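Cedell Swim and Water Fitness Club
Minutes of the May members' meeting

The meeting opened at 7:05 p.m. in the upstairs room at the Nisbet Street pool. We had a very nice turnout for a warm evening, and the chair thanked everyone for squeezing in and for passing chairs over their heads so cheerfully. The fan by the door is still not working and the window was propped open with a kickboard.

Minutes of the last meeting
Read and accepted with one correction. The early lane session on the holiday was canceled by the pool and not by the club, and the secretary is glad to put that straight, having heard about it from several of the early swimmers.

Membership
We now stand at 219 paid members, up from 211 at the start of the year. Most of the new people have come in through the gentle water class, which everyone agreed has been a real pleasure to watch grow. There was some talk about whether the class should split into two. The instructor would be happy to do it if a second half hour can be found, but the pool has swim lessons right up against it on both sides. The secretary will write to the pool office and ask about the slot after lunch.

A member asked if the lapsed list could be called by phone this year, as the emails seem to go astray. Agreed, and two members kindly offered to split the list between them.

Pool hours over the summer
The deep end will be closed for tile work for part of the summer. The pool office has not given firm dates yet. Lane swimmers will move to the shallow side and share with the walkers, and a long and mostly good-humored discussion followed about who goes up the left and who goes up the right. It was settled that walkers take the wall lane and that fast swimmers please look before they turn.

Towels
This item has been carried over twice, so the chair was determined to get to the end of it. Members who come straight from work would like to be able to borrow a towel, and the question has been whether to buy thick terry or the thinner microfiber kind. 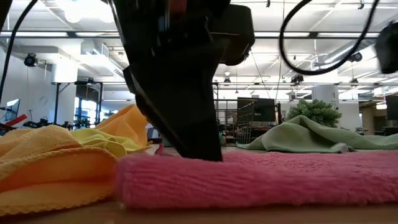
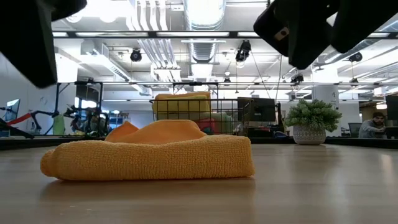 Cedell Swim and Water Fitness Club – Members' Comfort and Changing Rooms Group

The group reported that it had looked at both kinds and was, to be fair about it, still divided. Terry is what people like to wrap up in, especially the older members who feel the cold coming out of the water. Microfiber takes up far less shelf and goes through the dryer in much less time. The supplier, Falau, has quoted $600 for a mixed order, delivered, and will hold that price through the end of next month.

Several people spoke up for the mixed order. One member felt strongly that borrowed towels would walk off on their own and that we should ask for a dollar deposit. Another thought a deposit would be more trouble than the towels are worth, and after a bit of back and forth the meeting came around to her view. A basket will be set by the front desk for returns.

Motion to place the mixed order with Falau, made and seconded. Carried, with two against.

Trip to Arkard Lake
The bus is booked and we have a picnic shelter on the beach side. Please bring your own lunch and something to share if you can – last year's potato salad was mentioned fondly and more than once. The bus leaves at 8:30 a.m. from the lower parking lot and will not be able to wait.

Money
There is $126 in the tea and coffee tin, which the meeting agreed to put toward the bus. Lane fees are up to date.

Any other business
The lost goggles box is overflowing and will be emptied at the end of the month. The second shower in the women's changing room runs cold after the first few minutes, and the pool office has been told again. A card was passed around for our front desk attendant, who is home after knee surgery and hopes to be back in the water with us by the fall.

The meeting closed at 8:40 p.m. and there was lemon cake.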